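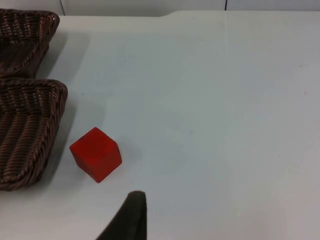
Two Baskets, One Table: How People Sort Small Things
By Liya Araya
5 May 2025
Print | E-mail this article

3. What we did with the baskets

I'll admit I got a bit obsessed with the baskets. We asked 21 people to sort 50 small items into two of them on a plain table, and I figured the items would be the interesting part. Nope! Gobnait Carroll (my very patient co-author) kept pointing out that people fussed over the baskets first, nudging them closer together or turning one a little, and 7 of them did it before touching anything else.

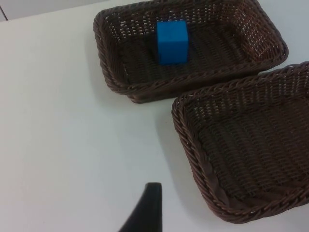

Figure 2. Two woven baskets on the white table, with a blue cube in one of them.

Where the first item goes seems to matter a lot. Once a basket has something in it, people treat it as "taken" and start making up a rule for it. A lone blue cube like the one in Figure 2 was enough for most folks to call that basket the block basket. We come back to this in Section 4.

Comments

Sakda Khamphan: Did left-handers move the baskets too?

Liya Araya: Yes, two of them did!

Cleiton Lacerda: My kids do this with their toy bins every night.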